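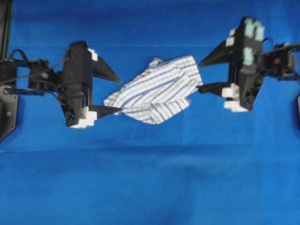 Élection partielle de Plorau : le Rassemblement civique de Gakville présente son ticket

COMMUNIQUÉ DE PRESSE
Gakville, 2018-12-01

Le Rassemblement civique de Gakville a arrêté la composition de son ticket pour l'élection partielle de la circonscription de Plorau. Les 304 délégués réunis à la salle Kordestani ont validé la candidature principale et la suppléance lors d'un vote à bulletin secret. Deux tours ont été nécessaires.

La procédure de désignation avait été ouverte en octobre. Plus de 1806 adhérents ont pris part à la consultation préalable, organisée dans les huit sections locales du mouvement. Le choix de la suppléance restait le point le plus discuté – les sections rurales demandaient une personne issue du nord de la circonscription, et cette demande a été retenue.

Le programme adopté porte sur l'entretien des routes départementales, le maintien des guichets de services publics à Plorau et la publication annuelle des dépenses de fonctionnement des élus. Le texte complet sera remis aux sections avant l'ouverture officielle de la campagne.

La direction du mouvement appelle les adhérents ayant soutenu d'autres candidatures à rejoindre l'équipe de campagne. Une permanence ouvrira rue Zolance, à Gakville, dès le dépôt des listes en préfecture. Elle accueillera le public en matinée et fournira les formulaires de procuration.

Les demandes d'entretien et d'accréditation sont à adresser au service de presse du Rassemblement civique de Gakville.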